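Stavar Dressage Results

Scores from national and regional dressage shows, collected by Esmaeil Naseri and Mahsa Khosravi. Last updated 20 February 2026.

What is in it

One row per ride. Each row has the show, the class, the horse, the rider, the final percentage and the marks from each judge. The current release covers 96 shows. Freestyle classes have two extra columns, one for the technical score and one for the artistic score.

Files

rides.csv: all rides
horses.csv: name, year of birth, breed, registered owners
judges.csv: judge position by class

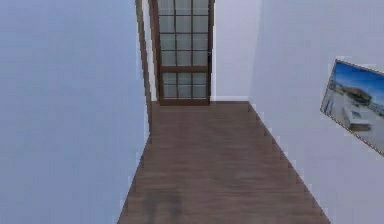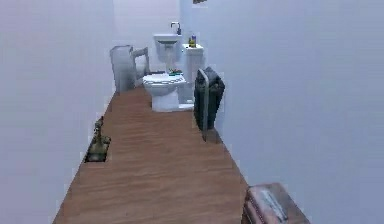
Simulated interiors, pale walls.

Known problems

Horses sold between seasons sometimes appear under two names. Milovan Ionescu merged 30 of these by hand, and 7 are still open. Grirnimari and Grirnell are two different mares with the same owner, so please don't merge them.

Eliminated and retired rides have an empty score, never a zero. Team placings are not included. For the older shows we only have scanned score sheets, and the half marks can be hard to read. Check the notes column before using them.

Updates

The next release is planned for May. Send corrections to Jarlath Gilmartin with the show name, class number and a copy of the score sheet.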